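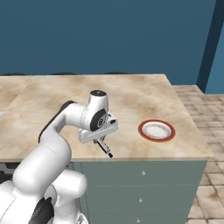
Credit: Sointu Juntunen / Cetel

Books > Working in Film > Part Two: Finishing the Picture > Chapter 7

Chapter 7
The Test Screening

The first test screening I ever worked was for a comedy called Pustis, and I spent most of it in the lobby of the Mäkelä Theater hunting for pencils. We had 146 people in their seats, a stack of questionnaires still warm from the copier, and one box of pencils that somebody had forgotten to sharpen. I was 22 and I thought my career was over.

It wasn't, obviously, and the movie did fine. But I learned a lot that night, and much of it is in this chapter. By now your movie (or the one you've been hired on) has been shot and put together in a cut that the director can stand to watch. Chapter 6 covered how you get there. Now strangers have to see it.

A test screening is a showing of an unfinished movie to people who had nothing to do with making it. They come in free, they usually know the genre and maybe a name or two from the cast, and when the lights come up they fill out a form. Then a small group stays behind to talk. The movie they see will often have temporary music and missing effects, and the sound can be pretty rough. You warn them about this before you start. They'll complain about it on the form anyway!

Who is in the room

I want you to think hard about the seats before you think about the questions. Early on I worked with a recruiter named Eetu Laaksonen, and he would stand outside shopping centers on a Tuesday with a clipboard, turning people away. Too old for this one, too young, already saw something of ours in October, works in advertising. I thought he was being fussy. Then I sat through a screening that had been filled with the producer's friends and cousins, who laughed at everything, including the funeral, and I stopped thinking so.

Friends are kind. They also know what the movie cost you. A room full of them will give you lovely numbers and you will learn almost nothing from it. Section 7.2 goes through recruiting step by step, with a sample screener form you can copy.

What the form asks

Most forms start with an overall rating, then ask whether you'd tell a friend to see the movie. Those two answers are what the executives turn to first, usually while still standing up. After that come favorite scenes, least favorite scenes, characters, pace, and the ending. I'm fondest of the blank lines at the bottom. On Pustis, 12 people wrote some version of "why doesn't she just call her brother?" None of us had ever wondered about it. We'd cut the line that explained his phone was dead back in the second week of editing, and we were so used to the story that we still heard it. The line went back in and the question went away.

That's the kind of note you hope for. It points at one thing and you can fix it before lunch. A lot of notes are murkier. People will write that the middle drags, and you'll trim the middle, and it'll still drag – the real trouble may be in the first ten minutes, where they never got a reason to care. Viewers are very good at telling you where they felt bored. They're less good at telling you why, and it's not their job.

Whose movie is it, then?

Directors have mixed feelings about all this, and I understand them. You spend two years on something and then it gets a score. I've seen a director walk out to the parking lot during the discussion group and stay there until everybody had gone home. I've also seen one move her chair closer so she could hear better. In section 7.5 we'll look at contracts, and at who gets the last word when the director and the studio read the same forms and want different endings.

Before you read on, try something. Pick a movie you've seen more than once and write down the scene you'd cut. Then ask three people who don't know each other to do the same, and don't tell them your pick. Keep the answers. You'll want them for the exercise at the end of section 7.3.

Reader comments

marlo_k: We did the three people thing in class and got three different scenes. One person picked my favorite.

Dee: Is the screener form in 7.2 okay to use for a student short? Ours is only nine minutes long.

tuesdaymatinee: I used to go to these as a teenager for the free popcorn. I wrote "good" on every single line, sorry.

Contact us | Copyright | Back to top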